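Cuts to the Bolavov revival: does anyone have the full script?

Stagehand_Lil
I saw Bolavov at the Piras last night and I'm fairly sure the second act was missing the priest's speech. It's in my old paperback, two pages, quite a lot of swearing. On stage he came in, sat down and the lights changed. The programme says nothing about cuts. Does anyone know if the theatre took it out or if there is a later version of the play?

marlowe_q
There is a later version. Settimio Ferraro revised it himself for the radio and most companies have used that text ever since. The speech went then. It was the broadcaster who asked, as far as I know, but he agreed to it.

Stagehand_Lil
Agreed to it, or was told it wouldn't go out otherwise?

marlowe_q
Both, probably. He was paid 300 pounds for the radio version and needed the money. I don't think that makes it censorship. Writers cut things all the time.

Tuppence
I'd call it censorship. If someone with the power to stop the broadcast says "lose this page", the writer's signature at the bottom doesn't change what happened. Skustutus had the same treatment. They let him keep "bloody" in one scene as long as he took it out of the next.

oldprompter
I was on the book for a regional production that used the first text. The speech runs long and the audience got restless every night. We trimmed it by half in the second week and the play was better for it. No one leaned on us.

Tuppence
That's your company's choice though, made in rehearsal with the actors there. I've no objection to that. My objection is to a cut made for a broadcaster turning into the standard text without a word in the programme.

marlowe_q
Fair point about the programme. They should say which version they are using. I still think people make too much of the speech. It repeats what the sister has already said in act one.

Stagehand_Lil
It doesn't repeat it, he contradicts her. She says the father left of his own accord and the priest says he was sent away. Without that the ending makes no sense. The couple next to me were asking each other what had happened.

gallery_rat
Went in September, same cut. Also the interval has moved, it now comes after the letter scene. I thought the sister was very good and the set was dull.

oldprompter
For anyone who wants to compare the texts, this is what I know of:

1. The first edition, which has the speech in full. Second-hand only. Watch out for copies with the errata slip missing, because two of the priest's lines are printed under the wrong name.

2. The Pameter collected plays. Radio text, with a note at the back that mentions "small changes". The priest's page is one of the small changes.

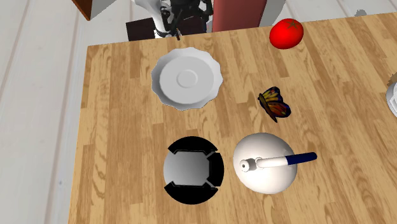
3. The acting edition. Also the radio text, but with the old stage directions left in, so the priest is told to rise for a speech he no longer has.

Stagehand_Lil
Thank you, that's very useful. Mine must be a reprint of number one. It has the speech but no slip.

Tuppence
So the stage direction survived and the words didn't. Has anybody written to the Piras?

marlowe_q
I emailed them this morning. I asked which text they were using and whether they would put it on the website. I'll post the reply if I get one.

gallery_rat
They never answered me about the seats, so good luck.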